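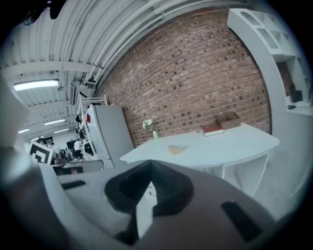
## January – hand-held gripper, table by the brick wall

Notebook: Flirncombe collection. Entry started 9:40 a.m.

Second stretch of collecting for the tabletop set. Running total in the Brondura store before I started was 1,123 episodes. Target for the month is 1,854, so there's a fair way to go.

Table items for this block: light-green vase with the whitish flowers, the small tan block, the dark red book, the open brown box. Vase stays at the back left against the brick. Block starts near it, toward the front. Book and box stay over on the right.

Task wording as entered: "pick up the block and put it in the box". Keep it exactly like that. Last time we had three spellings of the same instruction and Golshifteh Karimi spent a morning merging them.

### Settings

- Herrero recorder, same profile as last block
- Fingertips: the black ridged pair
- Calibration sweep at the start, tag in view, before touching anything
- Episode starts with the tips open over the near edge of the table
- Episode ends with the tips clear of the box and held still for 2 seconds

### Notes as I went

First few were too quick. My own speed creeps up once the motion is familiar, and the pose tracking doesn't like it. Slowed down and the dropouts stopped. I'd set a metronome going if it didn't annoy everyone else in the room.

Grasping the block across its narrow side is reliable. From the sloped side it tends to squirt out forwards. I kept four of those where I recovered and finished the job, labelled "regrasp". Threw out the ones where the block went on the floor.

Moved the block's start position every five episodes, and turned it each time. The book I left alone until after morning tea, then shifted it a bit closer to the box so the approach has to come in higher. That got its own sub-label, "book-near".

The brick is good for tracking, lots of corners. The white shelving at the right is not. When I swung wide past the box the track wandered, and it came back once the brick filled more of the view. For the next block, approach from the left where possible.

### Tally

Recorded 78 this block, all uploaded. Flalley's checker is still running over them, so I haven't added them to the running total. It flagged a timestamp gap in one of the early ones – probably me bumping the cable. Will look at that file by hand before deciding.

### To do

- Golshifteh to confirm whether "regrasp" episodes go in the main split or get held back
- Write the block rotation into the task sheet, it's only in my head at the moment
- Vase pick is next. Try it without the flowers first
- Spare fingertips: check the drawer, order if there's only one pair left

Stopped 12:15 p.m. Battery on charge, recorder left logged in under the shared account.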